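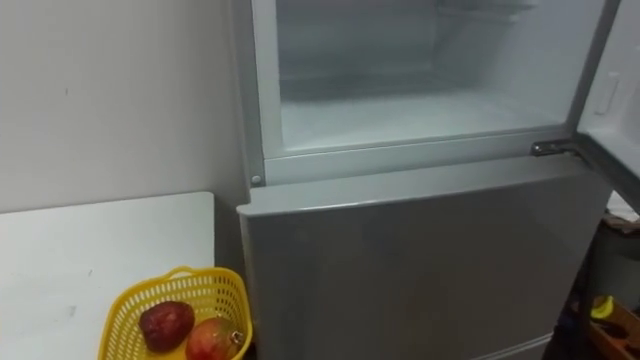

Freezer compartment open, lower door shut.

Home | Essays | Reviews | Singers | Calendar | Contact

Give Me the Second Cast

By Bernadette Bellamy
April 11, 2026
5 min read

I have a confession for the people who sit near me at Skostenano Opera and think I must have made a mistake with my subscription. I buy the second cast on purpose. When the season brochure comes out I turn to the small print, find the performances with the names I can't pronounce yet, and book those first.

Last November I heard La Traviata there twice in one week. The first cast was very fine. The soprano has sung Violetta in a great many houses and you could hear all of them in it, every breath placed, every pause worked out long ago. I clapped until my hands hurt. Then I went back for the second cast, with a Violetta who had sung the part once before, with piano, in a church hall. She took "Sempre libera" a shade too fast and got to the end of it like someone running downstairs in heels, and I have thought about that performance nearly every day. When she read the letter in the last act she sped up where everybody slows down. A dying woman skimming a letter she knows by heart! Of course she would skim it!

That is what I go for. Second-cast singers have usually had fewer hours on the stage and hardly any with the orchestra. They've watched the other cast rehearse from the back of the room with a score on their knees, and they've had plenty of time to think. So they arrive with ideas, and some of the ideas are odd, and one or two are wonderful. A baritone in the Monuvow spring festival sang Germont as a man embarrassed by his own good manners, so polite in the duet that it was frightening. I have no clue whether the director asked for it. I'd guess he didn't have time to ask for anything.

People tell me the ensemble suffers, and it does, a bit. Entrances get ragged. In the Figaro at the Zelteck Theater the Count and Susanna were a full beat apart for a page of the third act, and the conductor's left hand was doing something close to semaphore. But listen to what happens in the pit on a night like that. Players who have been through the run with the same singers suddenly have to listen again. The oboe waits. The cellos lean in under a tenor who's taking his time. I sat close enough to see the second bassoon looking up at the stage during the Act Two finale (she never looks up), and the whole thing had a crackle to it that I'd missed on opening night. 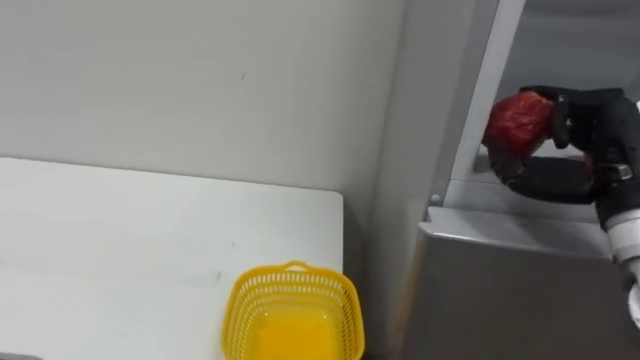

Black robotic hand with a red object in its grip, just above a gray metal cabinet.

Then there's the money, and I don't mind talking about money. Skostenano seats 800. On a first-cast night my usual seat is 135 dollars, and for the second cast it's 40. Same sets, same chorus, same orchestra, same lovely cracked mirror in Act One. I could take three friends and have pocket change left over against the price of going once alone, though the truth is I go three times by myself and sit in different parts of the house. Try the side balcony for Verdi choruses if you never have. The basses come straight up the wall at you.

My one real complaint is with how companies treat these nights. The reviewers are invited to the opening and the second cast gets a line at the bottom, if that. The photos in the lobby all show the first cast. At Monuvow the program book had full-page biographies for one set of singers and a loose slip of paper for the other, and mine had fallen out before I got to my seat. I had to ask an usher who the mezzo was! She'd just sung the best Cherubino I've heard in years, and the usher had to go and find somebody with a slip.

Print the names the same size. Invite a critic back. Put one second-cast performance in the regular subscription, so that people meet these singers without having to go hunting. The Cieślak Foundation did something along these lines with its touring Cenerentola, alternating the two casts town by town and billing them both simply as "the cast," and I never met anyone on that tour who felt shortchanged. I drove to three of the towns. The Angelina in the smaller theaters had a laugh built into her final runs that I can still hear, a real laugh, right on the pitch.

She's at Zelteck next season, first cast, and I'm thrilled for her and will be there. I've also already looked up who's covering the other nights. It's a name I don't know, from a conservatory I had to look up, and I've booked row F.

We use cookies to remember your preferences. Accept | Manage settings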